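From: Vega Olmedo
To: household-list
Date: 28 February 2021
Subject: Re: [household] Fruit baskets, synthetic vs. real willow

Ruan Mtshali wrote:
> I switched all our fruit to the synthetic rattan kind. Air gets in
> through the weave so citrus keeps twice as long as it does in a
> ceramic bowl. You can hose it down, too. I'd never go back.

Ruan, twice as long as what? Did you keep a bowl going next to it, same fruit, same bag, same week? I'm not saying you're wrong. I've read the same claim on every shop page from Tranar to Jivitz and not one of them says how they know.

I'll give you the hosing down. Kolbrún's old willow one went gray at the corners after a wet September and she threw it out. But the tight weaves don't let much air through that I can tell. Hold one up to a window and you get a few pinpricks of light near the rim, and that's your ventilation. An open top does more, and a bowl has one of those.

What I'd want to know before spending anything is how the fruit sits. With knobbly mandarins, the kind with the topknot, I'd worry about the stem end pressing into whatever is on top of it. A flat floor helps there, so a rectangular basket makes more sense to me than a round bowl where everything rolls to the middle.
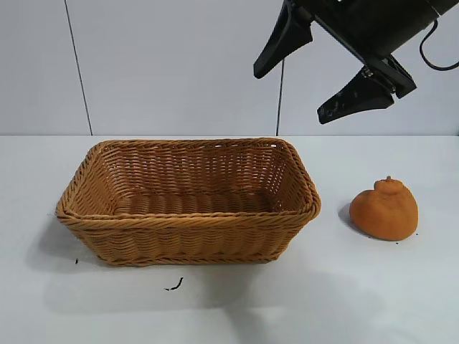

The ribbing is the other thing. Crumbs and bits of peel get down between the rows and you need a brush to shift them. Fergus says he lines his with a dish towel, but then where has the air gone?

If anyone has tried the two side by side for 12 days or so, please post what happened, including if it was nothing.

Vega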